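Shared Kitchen Reopens at Sencombe House

The resident kitchen on the second floor of Sencombe House is again open for daily use, the Felanance Housing Association announced in May. The room had been closed for eight weeks while the plumbing beneath the sink was replaced and the walls were cleaned.

Residents were asked to bring back the cookware and dishes that had been stored on the ground floor during the work. The association recorded 476 items at the time of removal, and most have been returned to the kitchen. Among those on the counter are the rice cooker, a large cleaver with a cream-colored handle, and the teal glass plate with a fried egg painted at its center and cartoon letters along its rim. The flowered tablecloth has also been put back.

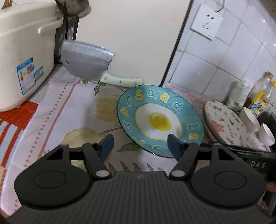

Use of the Kitchen

The kitchen is open from 8 a.m. each day. Residents are reminded to wash and dry dishes after meals, to return knives to the drawer, and to unplug small appliances before leaving. Items left on the counter overnight will be moved to the shelf by the door.

"We thank all residents for their patience during the work," said Elisa Ferri, housing manager for the association. "Anyone who is still missing a dish or a pan should contact the office."

Unclaimed items may be collected from the Atinga Street office until the end of the month.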